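Boletín de la residencia Tronley, Trirnport
15/08/2025

Dormitorios: esterillas, ventiladores y ropa de cama para lo que queda de verano

En junio se repartieron las esterillas de bambú a las habitaciones que las habían pedido. Desde entonces han llegado a la oficina bastantes preguntas sobre cómo se colocan, cómo se limpian y qué hay que hacer con la colcha mientras la esterilla está puesta. Contestamos aquí a las que más se repiten y añadimos dos avisos sobre enchufes y armarios.

Las esterillas son de las de toda la vida, de piezas pequeñas de bambú unidas en cuadrícula. Se enrollan o se doblan siguiendo las líneas entre las piezas. En sentido diagonal no se deben doblar nunca: los hilos se tensan en las esquinas y acaban saltando. De las que se entregaron en junio ya han vuelto 8 con hilos rotos, casi todas por haberlas guardado dobladas de cualquier manera debajo del colchón. Yakubu, la tienda que las suministra, repara las filas sueltas, pero no repone piezas partidas. Si se rompe una pieza, hay que traer la esterilla entera y se cambia mientras queden existencias.

Colocación. La esterilla va encima de la sábana bajera, o directamente sobre el colchón si este lleva funda. La cara lisa queda hacia arriba. No hace falta sujetarla con nada; las gomas que se venden para las esquinas tiran de los bordes y los levantan. Si resbala, una sábana de algodón debajo suele bastar. Quien la encuentre demasiado dura puede poner una toalla doblada a la altura de los hombros o encima de la almohada, que además recoge el sudor y se lava con el resto de las toallas.

La colcha. Mucha gente la deja extendida en la parte de la cama que no cubre la esterilla, pegada a la pared, y se tapa con ella de madrugada. Nos parece bien. Conviene sacudirla por la mañana y no amontonar encima bolsas ni ropa de calle. Las colchas guatadas tardan mucho en secar y en agosto la lavandería va cargada, así que pedimos que se traigan a lavar solo si de verdad lo necesitan. Las que se entreguen antes de mediodía se devuelven al día siguiente. El precio de lavado no cambia.

Limpieza. Se pasa un paño bien escurrido con agua templada, siempre en el sentido de las filas, y luego otro seco. Después se deja la esterilla de pie o colgada en un sitio con corriente, a la sombra. El sol directo reseca el bambú y lo abre. Con 45 minutos de aire es suficiente antes de volver a ponerla. No se usa lejía ni limpiador de suelos. En la lavandería hay jabón neutro Brilum en garrafa y cada cual puede llevarse un poco en su propio bote; un tapón por cubo alcanza para las dos caras. Si la esterilla coge olor, se repite el paso con un chorro de vinagre blanco en el agua. Las manchas de crema solar son las más pesadas de quitar y a veces no salen del todo.

Hay quien nos ha preguntado si puede meterla en la lavadora. No.

Ventiladores. Se admiten los pequeños de sobremesa. Los de pie siguen necesitando permiso, que se da en el momento si la habitación tiene un segundo enchufe libre. Un ventilador pequeño encima de la cama funciona, pero tiene que estar sobre una superficie firme y con la rejilla despejada; en blando se inclina, y si la tela tapa la parte de atrás el motor se calienta. Lo mejor es la mesilla o una balda. Por la noche, con la ventana abierta, da mejor resultado apuntarlo a la pared de enfrente que a la cara.

Regletas. En la revisión de las habitaciones hemos encontrado regletas encima de las camas y debajo de las colchas. Deben ir al suelo o sujetas a la pared, nunca tapadas, y con el cable estirado en lugar de enrollado. No se enchufa una regleta a otra. Las que tengan el plástico amarillento o el interruptor flojo se retiran; la oficina presta otra sin coste, con anotación del número de habitación. En el almacén quedan 34.

Armarios. Las puertas correderas de espejo tienen el carril abajo, y el carril se llena de pelusa. Cuando la puerta se atasca no hay que levantarla ni empujarla desde el centro del espejo. Se pasa la boquilla estrecha de la aspiradora por todo el carril y, si sigue dura, se avisa. Los espejos se limpian con un paño apenas húmedo; el producto en espray se cuela por los marcos y levanta el canto. Pedimos también que lo que se guarda encima del armario no llegue al techo. Bolsas, mantas y cajas ligeras no dan problema. Las maletas llenas van al trastero, que abre por la mañana y por la tarde.

Toallas y ropa. Con el calor se acumulan toallas húmedas sobre las camas, y el bambú absorbe esa humedad por debajo. Una toalla seca y doblada puede quedarse sobre la almohada sin ningún inconveniente. La que se acaba de usar se cuelga. Lo mismo vale para los bañadores y para las prendas oscuras nuevas, que destiñen: tenemos dos esterillas con cercos azules que ya no se van. Si hay que dejar ropa en la cama durante el día, mejor a los pies y sobre la colcha.

Almohadas. Las fundas de color beis de este año encogen un poco con el agua muy caliente. Se lavan a temperatura media y se estiran a mano antes de tenderlas. Quien tenga una que ya no cierra puede cambiarla en la lavandería por otra de la talla siguiente.

Gasto. En las esterillas, los hilos de repuesto y el jabón se han ido 569 euros del presupuesto de verano. La partida está cerrada y no habrá otra compra hasta el año que viene, de modo que las solicitudes que entren ahora pasan a lista de espera. Se atienden por orden, a medida que se devuelven esterillas de habitaciones que quedan libres.

Recogida. Cuando refresque se recogerán todas a la vez. Habrá un cartel en el ascensor con los turnos por planta. Hay que entregarlas limpias, secas y enrolladas con la cara lisa hacia dentro, atadas con cinta ancha. La cuerda fina marca las piezas. Quien haya comprado la suya por su cuenta y no tenga sitio puede dejarla en el almacén con una etiqueta y el número de habitación; se guardan de pie, en el estante del fondo, lejos de la tubería.

Para la cama del día a día, el orden que recomendamos es sencillo: esterilla estirada hasta el borde, almohada con su toalla en un extremo, colcha recogida hacia la pared y el resto de las cosas fuera en cuanto se pueda.
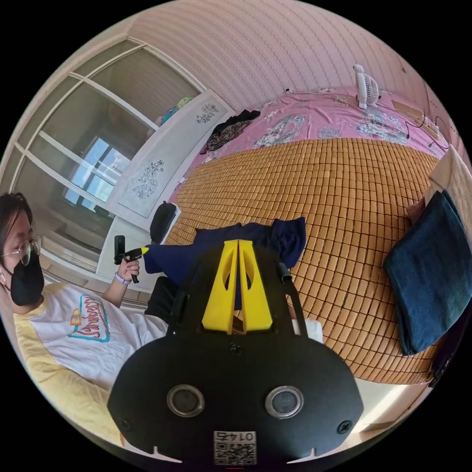
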